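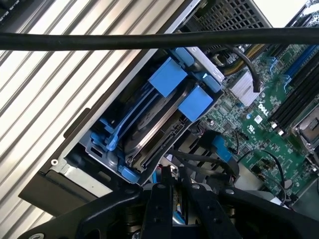 Slide 4. Wrist camera view, open computer chassis with drive cage and blue tabs.

Speaker notes, Trandilance project, disassembly session. Presenter: Babak Ansari.

Leave the slide up while introducing the task. The Bedard method asks one policy to find a release point, approach it and grip it using the wrist view alone. No fixed overhead camera is used at test time.

Point out the two light-blue tabs on the drive cage first. Then point out the other blue parts: the rail along the drive and the smaller clips. Color alone does not identify the correct tab. Our first model relied on color and often chose the wrong part.

Mention the black cable across the upper part of the view. Cables of this kind cover edges the model would otherwise use. The ribbed metal panel on the left gives strong reflections, and the Oyewole baseline lost its depth estimate on such surfaces.

Training data: 1,280 demonstrations, collected by 6 operators at the Dukton laboratory. Each episode was limited to 30 seconds.

Result: in 100 test trials on chassis held out of training, the policy reached a valid grip in almost 80. The baseline reached 52 under the same conditions. State clearly that grip is the measure here. Full removal of the drive is reported separately on slide 9.

If asked about damage to boards: force limits are set at the controller and were the same for both methods. Refer detailed questions to the appendix.

Pause for questions before moving to slide 5.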